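12/01/2022

Home after nine, soup from a can, writing this with the laptop still open beside me because the last batch is running and I apparently can't be trusted to leave it alone.

The two-arm result is in. Sort of in. I ran the full evaluation overnight, 1,502 episodes, and when I got to my desk this morning the success curve had the nice steep climb I have been promising people since March. I enjoyed it for the length of one cup of coffee. Then I opened the per-episode logs, a thing I recommend only to people who feel too happy.

The arms are supposed to share the work. One steadies, the other picks, and they trade jobs depending on where things land. That's the whole pitch of the paper. What the policy has learned is that trading jobs is a lot of trouble. The second arm parks itself up high, out of the way, and lets the first one do everything, like every group project I was ever part of. The score doesn't mind, since the score only asks where the block ended up. I wrote the score. I remember being pleased with how simple it was.

So the day went to Trerkutier, our simulator, which has a name like a cheese and the temper of a cat. I spent the morning stepping through episodes one at a time with the physics slowed down, arms hanging over the table, trying to catch the moment where the second one decides it would rather not.

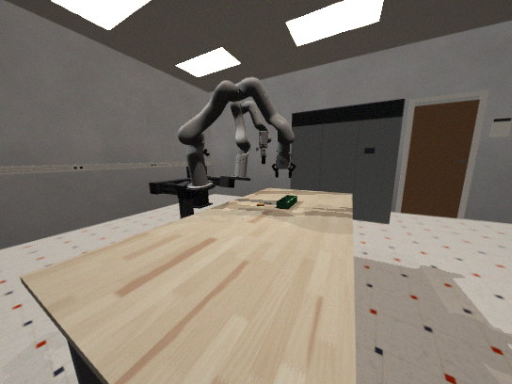
There is no such moment, as far as I can tell. It never decides. It starts out reluctant and stays that way. I had half hoped for a bug in the handoff code, something with a wrong sign in it that I could fix before lunch and mention modestly at group meeting. The handoff code is fine. I read it twice, then read it again out loud, and it was still fine.

Plan B was the ablation. I froze the second arm completely, locked every joint, and reran 300 of the episodes. If cooperation mattered, the numbers should have fallen off a cliff. They went up. A little, but up. I have now shown, with proper seeds and error bars, that my two-arm method works slightly better with one arm. Somewhere there is a journal for this.

Ate a sandwich standing up and thought about the friction settings. The table surface in the sim is a guess I made a long time ago and wrote down as "temporary." Wood grain on top, one made-up number underneath. If the block slides less than it should, one gripper can manage it alone and there is no reason to call for help. So this afternoon I set up the sweep: 20 friction values, everything else the same, the frozen arm against the free one. Low friction first, on the theory that a slippery block might teach some humility to all three of us.

It also needs a longer block. The one we use fits in a single gripper if you come at it right, and the first arm has become very good at coming at it right. I stretched the model and forgot to update the mass, so for a while I had a big block that weighed as much as a cracker. Lost most of an hour to that. The episodes looked wonderful.

Rondik crashed 4 times while queuing the jobs. It is our scheduler and it has one task in life. On the last crash it took the config file with it, so I typed the sweep in again from memory and then found the backup copy I'd made that morning, which did not match what I had typed. Used the backup. Left a note in the log for future me, who will be annoyed.

What I keep turning over is whether to change the score. I could add a term that rewards the second arm for touching anything, and it would touch things all day long, beautifully, for no purpose. I know how that goes. I'd rather the task needed two hands and the arms found that out on their own. The draft says "emergent coordination" in the title, though, and has said so for months, and tonight that looks like a bold choice of words.

The first three friction values just finished. At the lowest one the block goes straight off the far side of the table in nearly every episode, with both arms free, and the second arm moves for the first time all day. It reaches out after the block has gone.

Leaving the rest to run. Plugged in the laptop, need to buy more soup.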